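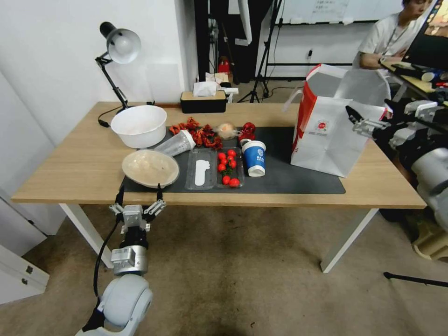 *Department of Food Service and Household Studies, Mosquera Institute*

**Figure 1.** Table layout in the Wikby room, with the paper bag at the right end and the small goods on and near the dark gray mat.

## 3. Materials and Table Layout

### 3.1 Selection of goods

The goods used in the packing study were chosen to cover the range of shapes that counter staff handle when a small mixed order is put into a paper bag. Earlier work on bag packing has dealt mainly with boxed groceries, where the items are rigid and have flat sides. Orders of fresh and prepared food are less regular. They include cups that can roll, shallow trays that must stay level, and loose goods that spread when they are set down.

Items were drawn from the Brostico goods list, which sorts small food-service articles by outer shape and by how firmly they hold that shape under a light load. Nine shape classes from the list were retained. Toy and model items were allowed where they had a shape that was hard to find among real goods of the same size. In Figure 1 the red figure resembling a small crab or lobster belongs to this group. Its outline is uneven on all sides, and participants in the November pilot differed widely in where they placed it. The small, round, bun-like item beside it was retained for the opposite reason: it has no clear top edge and few natural places to hold it.

### 3.2 Cups and trays

Cups and trays were treated as separate classes throughout. The blue paper cup with its white lid is an upright item and was scored as correctly packed only if it remained upright in the bag. The clear plastic cup has no such rule. It lies on its side in the layout shown, and participants were free to stand it up, lay it down, or place another item inside it.

The two clear food trays stand side by side toward the front of the mat. One holds eight cherry tomatoes with green stems, set in a column; the other carries only a white insert. The pairing was intended to show whether people handle a filled tray with more care than a tray of similar outline with little in it. A tray was scored as level if its contents remained inside it when the bag was checked.

Dried red chili peppers were placed as a loose pile and not in a container. The instructions did not state whether they should be packed one by one, by the handful, or by way of a bowl. Two bowls were provided for this purpose and for any other use the participant might find: a deep white plastic bowl at the back left and a wide, shallow beige bowl near the front-left corner. The beige bowl rests with its rim on the mat and is therefore tilted in the starting layout. This position was kept because a tilted bowl invites a decision – to level it, to fill it, or to move it out of the way.

### 3.3 Bag and work surface

The bag is a large white paper shopping bag with a red stripe down its left side. It was placed on the right end of the table with its mouth open. Paper was preferred to plastic because it stands without support and keeps a fixed opening.

The dark gray mat marks the main area for goods but does not cover the full table. Participants were told that the uncovered wood could also be used. The desk lamp at the back left and the tissue box with the wooden top are ordinary furnishings of the room and were excluded from the list of goods. The lamp cord crosses part of the tabletop, and any contact with it was entered in the notes column of the record sheet.

### 3.4 Records

The main study produced 600 packing records from 23 participants. Each record gives the order in which items entered the bag, the final position of each item, and any item moved more than once. Positions were coded with the Polen sheet, which divides the inside of a bag into a lower, a middle, and an upper layer. Items that touched two layers were assigned to the lower of the two.

Records in which the bag fell over were kept in the data set and marked. They are included in the totals in Section 4 but left out of the layer comparison, where the final positions could not be read with confidence.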